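In Praise of the Untidy Wood

Every few years my town discovers that it owns a wood, and is appalled at the state of it. The discovery is usually made by someone walking a new dog. There are trees lying down. There are trees standing up that ought, by rights, to be lying down. There is a great deal of bramble. A letter is written, then a reply to the letter, and by August we have a proposal.

This year's proposal for Eltwood runs to 300 pages, and I have read all of them so that you can get on with your life. The gist is on page 5. The wood is to be "opened up". Dead timber is to be removed, the standing dead beeches felled, and the wet bit at the bottom, where the alders are, drained and given a path. There will be benches. I have nothing against benches, having reached the age at which I plan walks around them, but I notice that in Eltwood one can already sit down on practically anything.

The trouble with a dead tree is that it looks like somebody's fault. We see a trunk on the ground with its bark coming off in plates and feel the same twitch we feel at a sink full of pans. Yet a fallen beech is busier than a live one. Beetle grubs are in it for years, woodpeckers come for the grubs, and the holes the woodpeckers leave are let to tits and nuthatches, and now and then to bats. Fungi do the slow work of turning the whole thing back into something a seedling can use. Take the trunk away and you have evicted the lot for the sake of being able to see slightly further.

Tamunoemi Ekpo, who surveyed the beetles there two summers ago and was thanked for it in a footnote, put it to me more briefly. "They want a park," she said. "They've already got a park."

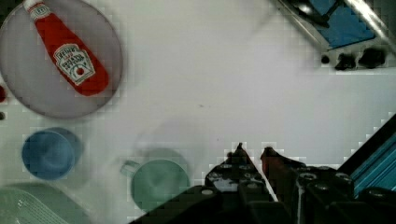
Photo: Rozália Vaněk

They have, too. It is next to the station and it is perfectly nice. The grass is short, the trees stand well apart like guests who haven't been introduced, and anything that falls off them is gone by breakfast. I go there often. I have never once seen a treecreeper in it.

I should be fair to the other side, partly because I have to buy bread among them. Babar Rizvi, who drafted much of the proposal, makes a decent point about safety. A beech with a rotten base beside a path used by schoolchildren is a poor thing to be romantic about. Fell that one, by all means, and leave it where it lands. What I can't follow is the leap from one doubtful tree by the gate to every dead tree as far as the brook. The ones in the middle threaten chiefly each other.

Nor can I follow the drainage. Alders like wet feet. They have gone to some trouble to live in a place where other trees sulk and die, and the marsh marigolds and the sedges have settled in beneath them on that understanding. Dry it out and you will get a few years of sickly alder, followed by more bramble, followed, I have no doubt, by a letter about the bramble.

Then there is the replanting, for which 2,000 young trees are to be bought in and stood in plastic tubes. This in a wood that has been sowing itself since before there was a town to complain about it. Walk in by the Trnka side, where a big oak came down six winters back, and you can hardly move for saplings: birch first, then rowan, with a few small oaks planted by jays who forgot where they'd put the acorns. The jays' fee was very reasonable. If the deer are kept off for a while, most of those will do perfectly well without us.

What I would like for Eltwood is a modest budget, a fence in one or two places, a saw used sparingly near the gate, and otherwise a long spell of being left alone. I accept that this is hard to put on a sign. You can't cut a ribbon on a log. But comments on the plan close shortly, the form is on the council's website under "Leisure", and there is a box on the last page marked "Other", into which I have managed to fit most of the above.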